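Perguntas frequentes sobre o Balcão Digital de Sondalau

Desde que o município abriu o Balcão Digital, em novembro, temos recebido muitas perguntas, umas por correio eletrónico, outras ao telefone e bastantes na fila do mercado! Juntámos nesta página as que aparecem mais vezes, e vamos acrescentando outras à medida que chegam.

O atendimento presencial vai acabar?
Não vai, e percebemos bem a preocupação. O edifício da câmara continua aberto nos dias úteis, com os mesmos quatro postos de sempre. Quem prefere tratar de tudo à conversa com uma pessoa, com os papéis na mão e tempo para explicar o caso, pode continuar a fazê-lo.

O que posso tratar pela Internet?
Para já, licenças de ocupação da via pública, mudanças de morada na fatura da água, inscrições nas refeições escolares e pedidos de recolha de móveis velhos (este último é, de longe, o mais procurado). As licenças de obras entram mais tarde, porque o arquivo em papel ainda está a ser digitalizado.

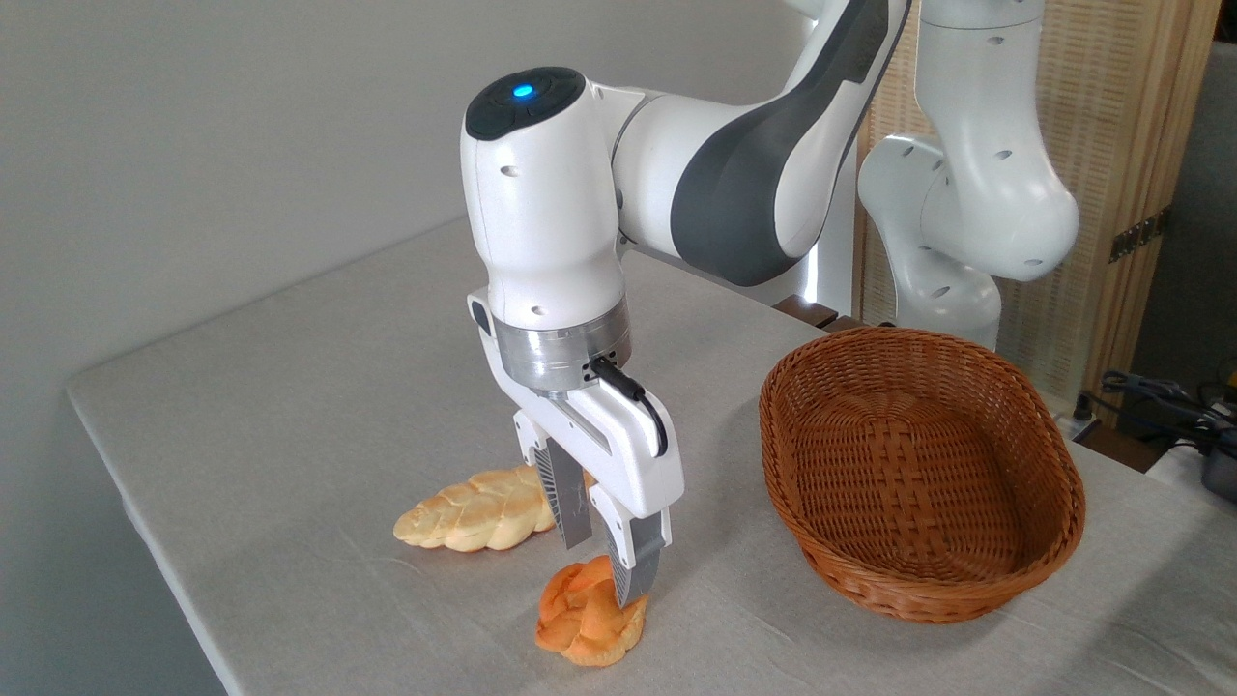

Krystyna Wysocka

Preciso de criar uma conta nova?
Se já usava o portal antigo da água, a sua conta passou para o Balcão com o mesmo endereço eletrónico, e só tem de escolher outra palavra-passe. Quem nunca teve conta pode registar-se em casa ou, se lhe der mais jeito, vir ter connosco à biblioteca: à segunda-feira há sempre um colega disponível para fazer o registo consigo, com calma e sem marcação.

Quanto tempo demora a resposta?
O prazo é de 10 dias úteis para todos os pedidos. Se faltar algum documento, recebe uma mensagem a dizer exatamente qual, e o prazo fica suspenso até o enviar.

Quem vê os meus dados?
Apenas os serviços que tratam do seu pedido. A Skuvar, que mantém o sistema, assinou um acordo de confidencialidade com o município e não pode usar os dados para mais nada.

Não tenho computador. E agora?
Pode usar os da biblioteca, gratuitamente, ou autorizar um familiar a tratar do pedido em seu nome. O formulário de autorização pede-se na receção e preenche-se num instante, basta trazer o documento de identificação.

A minha pergunta não está na lista!
Escreva-nos pelo formulário de contacto ou pergunte pelo Rasmus Mockus na receção da câmara.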